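3.2 Gathering the tidy-up examples

When Hnat Vasylenko and I first planned the Jardine set, we wanted everything done on a lab bench under one lamp. I lasted until Friday lunchtime before begging for a real living room (sofa, curtains, tablecloth and all), and I'm so glad we moved! A policy trained on our bench runs got terribly muddled by patterned cloth, so a busy check was just what we were after. Figure 2 gives two views from the tin task, with the fingers open in both.
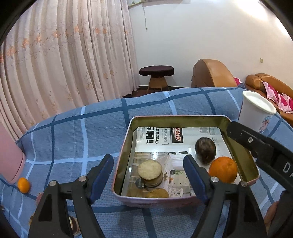
Page last changed: July, 16:30

Figure 2. Top: biscuits, an orange citrus fruit and a glossy dark brown item in the tin. Bottom: the tin with only its printed sheet inside.

The printed sheet gave us more bother than the food. It's glossy, it throws back a bright spot of glare, and its photos of furniture are just the sort of thing an object detector likes to get excited over. Lewis Semple wanted it out. I argued for keeping it, and we settled on leaving it in for all 100 runs at this table.

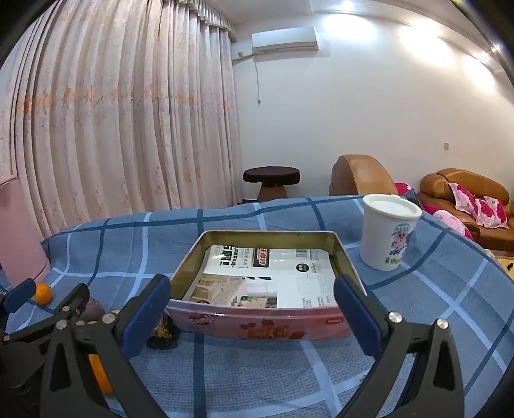
3.3 Sorting the runs

We cut each run by hand into short pieces, one per grasp or release, and I threw out any piece under 16 steps long. Lewis and I both labelled the first 30 runs, then argued (cheerfully, mostly) over where a grasp begins. I start it when the pads stop closing; he starts it a touch sooner. We went with his rule.

2 comments · 16 shares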